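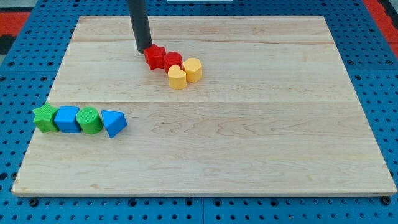

UNTON, September - Flinditz, a maker of wooden boards and tabletop goods for schools and homes, today announced the Henside maple board, a flat work surface for block play, sorting and pattern making. The board goes on sale this month through the company's own store and through school supply dealers that carry the Flinditz tabletop line.

The Henside is a rectangular board made from maple planks joined edge to edge. The joints are left visible on the face. Maple was selected for its pale color and close grain, which give good contrast with strongly colored blocks in red, yellow, green and blue. The streaks and swirls in the wood differ from board to board and are not considered defects. Boards are graded for flatness and for the soundness of the joints. They are not graded for figure.

Flinditz began work on the board after receiving comments from buyers of its earlier Boros tray. The Boros has a raised rim on all four sides. Buyers reported that the rim kept small parts together but got in the way when children tried to slide a finished row of blocks onto another surface. The Henside has no rim. Its front edge shows the end grain, which reads slightly darker than the face, and the top is level with the edge all the way across.

"The rim was the first thing to go," said Ionuț Stanciu, product manager for tabletop goods at Flinditz. "After that most of the time went into the joints. A plank surface moves with the seasons, and a block with a small base will show you a raised joint very quickly. We wanted a star or a triangle to stand on any part of the board, including on a seam."

Before release, the company placed pre-production boards in 21 classrooms for one school term. Teachers were asked to use them with whatever blocks they already owned and to return a short form at the end of the term. Flinditz received 137 forms covering individual lessons. The comments led to two changes. The finish was switched from a satin lacquer to a matte oil and wax blend, which reduced glare under overhead lighting, and the underside was given a light sanding so that the board can be turned over and used on either face.

The board is suited to the following uses, all of which were tried during the classroom term:

Sorting by color, with each color kept in its own area of the board.

Sorting by shape, using stars, hearts, hexagons, cylinders, cubes and triangular prisms.

Alternating patterns, such as a row that runs green, blue, green, blue. The visible seam can serve as a guide line for keeping a row straight.

Grouping by position, for example two red blocks placed behind two yellow ones, with the rest of the surface left clear for the next group.

Flinditz recommends working with a small number of blocks at a time. Eight blocks in four colors occupy only part of the surface and leave open wood for moving pieces between groups. Blocks with textured or dimpled tops can be used on the board as readily as smooth ones - the finish is hard enough that a textured face turned downward will not mark it in ordinary use.

The board can be placed on a table, a workbench or a perforated work surface. It has no feet. On slick tabletops the company suggests a thin non-slip mat, sold separately.

Care is limited to wiping with a damp cloth and drying at once. The board should not be soaked, put in a dishwasher or stored against a heater. A fresh coat of oil may be applied once a year. Scratches in the face can be sanded out by hand with fine paper, working along the grain, and then oiled. A printed care sheet is packed with each board.

The first production run is 1011 boards. Of these, 453 are reserved for schools and dealers that placed orders during the classroom term, and the remainder will be sold on a first-come basis. A second run is planned once the current supply of planks has been cut and dried. Flinditz will continue to sell the Boros tray for buyers who prefer a raised rim, and replacement care sheets for both products are available on request.

Blocks are not included with the Henside board. Schools that want to order boards and blocks together should contact their dealer.

About Flinditz

Flinditz designs and makes wooden boards, trays and storage for classrooms and homes. Its workshop and offices are in Unton.

Press contact

Ionuț Stanciu
Product Manager, Tabletop Goods
Flinditz, Unton

Sample boards are available to education and trade publications for review. Requests should state the name of the publication and a delivery address. Review boards do not have to be returned.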